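The Bed Comes First

Nasrin Nikzad rents a small bedroom in Flivwood and spends 3 minutes on it each morning. She changes the sheets on Wednesdays and airs the mattress for 50 minutes with the window open.

"I used to iron the pillowcases," she says. "I quit that in August and never missed it."

Her neighbor Azadeh Bahrami paid $109 for a set of sheets two years ago and still uses it. She buys darker colors now, as white showed every coffee spill.

Fitted sheets cause the most trouble in a small room. Start at the corner that is hardest to reach, then work toward the open side and pull the middle flat last. A khaki-beige sheet like this one shows its creases most near the middle and up by the headboard, so smooth those spots by hand before the pillows go on. A floating shelf in the corner can do the work of a nightstand, but it fills up fast.

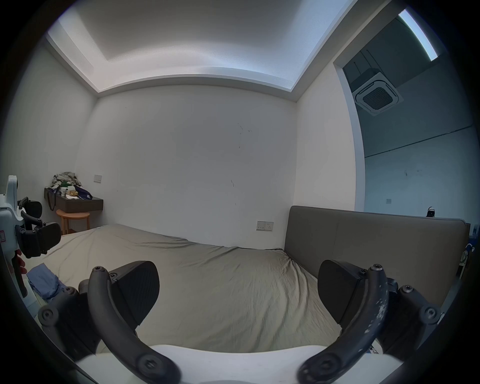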